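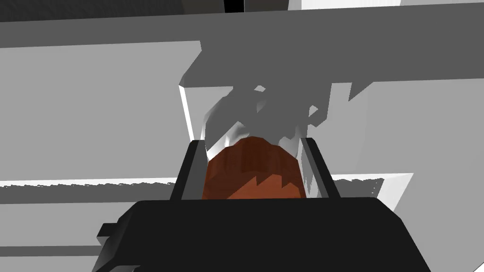
Figure 2. Reddish-brown cylinder between two black gripper fingers, computer rendering.

4.2 Naming of shades between red and brown

The shades between red and brown gave the largest disagreement in our material. A color of this kind (Figure 2) has no single common name in everyday English, and the speakers must choose between a basic word, a compound and a comparison with some known material. In the Puleldale group, 133 adult speakers completed the naming task. The most frequent answers were "brown", "reddish brown" and "rust", in this order. The word "brick" appeared mainly among speakers who had worked in building trades, as was already suggested by Pilkington in the pilot round.

The age of the speaker had a clear influence. Participants under 25 used compounds more often than the older participants, and they more rarely named a material. Furnival explains a similar result by the language of clothing shops, where compounds are frequent on labels. We find this explanation possible, but our data do not permit to test it. The written answers from Pickering also contain words such as "chestnut" and "rusty", which we did not merge with the nearest basic word. Merging would make the tables shorter, but it would hide exactly the variation in which we are interested.

The order of the questions must also be discussed. When a speaker had just named a clear red, the next shade was called "brown" more easily than when it followed a dark brown. For this reason the order was changed between sessions, and every session was limited to 30 minutes. Sessions held on Friday evening were shorter, and two of them were repeated in January.

For comparison we used the Reneo word list, which contains 2000 entries collected from private letters. In this list "reddish" is found mostly together with hair and soil, and only rarely with household objects. The difference from our spoken answers is considerable. It may come from the type of text, and we return to this question in Section 5.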